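Workshop notebook: table bay, curtain and lettering
27th June
Entry by Annatjie Magagula

Picked up from where Anjana left off. The curtain is back on its clips after the wash and the bay can be used again. Notes below are mostly so that the next refit takes less time.

Curtain. Same black cloth as before, four metal clips along the top. I tried pulling it tight between the clips first and did not like the result. Tight cloth shows every crease from folding and goes shiny under the ceiling light. Gathered cloth hangs in vertical folds and the creases disappear into them. It is now gathered, and the sides wrap around to the left and right of the table. A strip of white wall still shows over the top. Raising the clips would fix it, but then the hem would lift off the table at the back, so it stays for now.

Wash was cold, no softener, line dried. Lint roller over the face before hanging, then again after, top to bottom. The second pass took off more than the first. Anjana's note from the last wash says to iron it from the back on low. I skipped that and see no difference with the cloth gathered. If somebody wants it flat for a job, iron it.

Clips. One of the old ones had a weak spring and let go twice during the morning. Replaced from the Valico box on the second shelf. The Valico jaws are slightly narrower, so fold the cloth double at that position before clipping. Pull down by hand at each clip after hanging. If it moves, reset it.

Letters. Two rows on the back of the curtain area, "Fast" above and "UMI" below in the larger size. Mounting order that worked:

1. Hang the curtain completely and let it settle for an hour. Do not mount letters on cloth that is still dropping.
2. Place the M first, center of the lower row. Work out from it to the U and the I.
3. Place the upper row left to right, F first.
4. Step back to the front of the table, look, and correct the tilt by eye. A level is no use on cloth with folds in it.

Backing is double-sided tape, the Gasilum roll, short strips at the top of each letter and one at the widest point below. Full-length strips were tried on the first round. They pull the folds flat behind the letter and the edges start to lift where the cloth wants to move. Short strips let the cloth hang. The narrow I is the awkward one, with very little back surface to tape. It has two strips, both vertical.

Do not peel a letter off by its corner. Slide a plastic card behind it and work the tape loose. The white outline is the first thing to suffer.

Table. Wiped with a damp cloth along the grain, then dried. The old tape residue near the front came off with Šťastný citrus cleaner and a soft rag, two applications. Tested on the underside first, no change to the finish. Cable grommet at the back left was full of fluff. Cleared with a brush and refitted, sits level. Nothing is routed through it at the moment.

Layout for the afternoon: coaster in the middle of the table, drink bottle standing on it, blue towel folded long and laid across the back near the curtain.
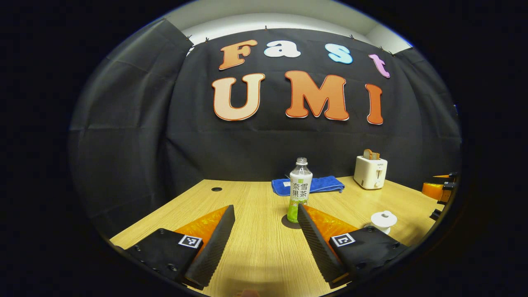
Table bay with curtain and letters up. Bottle on the coaster, towel at the back.

Remarks on the layout. The dark gray coaster is easy to find on the light wood and gives a fixed spot for the bottle, so I am keeping it in place of the pencil cross we used before. The pencil cross had to be redrawn after each wipe-down.

Clear plastic in front of black cloth reads reasonably well as long as there is a label on it. The 奈雪果茶 bottle is fine in this respect, with a white label and a white cap. A bare bottle would need something paler behind it. The royal-blue towel helps a little at the base, which is a point in favor of leaving it where it is. It does shed, though. Shake it outside the room, not over the table, and keep it off the curtain hem or the lint rolling has to be done over again.

Weights and sizes for the log. Clearance kept between table front and shelf unit, 887 mm. Width of cloth before gathering, 1202 mm per panel. Drop adjusted by 70 mm at the hem, turned under and tacked, not cut.

Things not done:

- Hem on the left side panel is tacked only. Needs proper stitching.
- No spare for the lilac "t". If that one tears we have nothing close in color.
- Skidow pads for the table feet have not arrived. Table can still creep on the floor when leaned on. Push it back to the floor tape before starting.
- Lint roller refills are down to the last one.

Anjana, your question about moving the lower row up by a letter's height: I would leave it until the August refit. The tape has gripped and I do not want to lift the M twice in one season. If it must move, move both rows together so the spacing between them stays the same.

Recent entries
Shelf unit, second pass
Curtain wash, notes (A. Herath)
Tape comparison on black cloth
Floor tape and table position
Letter sheet, cutting and spares

Last updated 17:40, A. Magagula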